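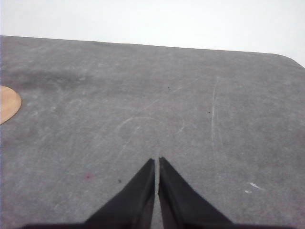
Wrist view over the grey mat, fingers slightly open and nothing in the grip.

February
Catrin Nicholas

The cup and mug tree set now stands at 2185 demonstrations. Each is recorded under hand control by one of 2 operators, Jocelyn Samonte or Gwion Prydderch, and stored with the wrist view and the fixed view on a common clock. A demonstration with a dropped stream is discarded whole.

Start positions are drawn from a list of 13 table layouts. The list fixes where the stand goes, where each cup goes and which way up it is. Earlier layouts had every cup upright, and the first policy trained on them closed its fingers at rim height whatever was on the table. Mixed layouts were added to correct this.

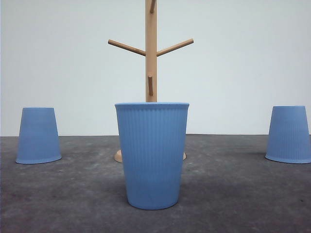 Mixed layout: centre cup upright, left and right cups inverted, mug tree behind.

An upright cup in front of the stand hides much of the base from the fixed camera. Rhodri Bevan argued for moving the camera higher. We have kept it where it is, as a move would split the set in two, and the wrist view recovers part of what is lost once the arm comes round the cup.
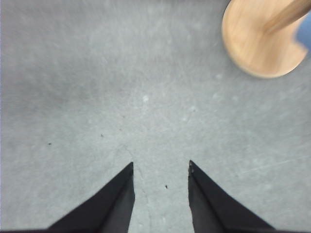 Approach remains the weakest phase. Operators tend to take the same line to the stand each time, and the policy copies it. From the next batch they will begin from a wider spread of wrist positions, including some well to the side of the base, with the fingers open. Pauses before the first movement will be trimmed — they teach the model to wait.

A review of the labels found 53 demonstrations marked with the wrong layout number. These have been relabelled and kept. The mat will stay in use until the batch is complete, marks included. Layout changes go to Jihad Geagea before recording starts.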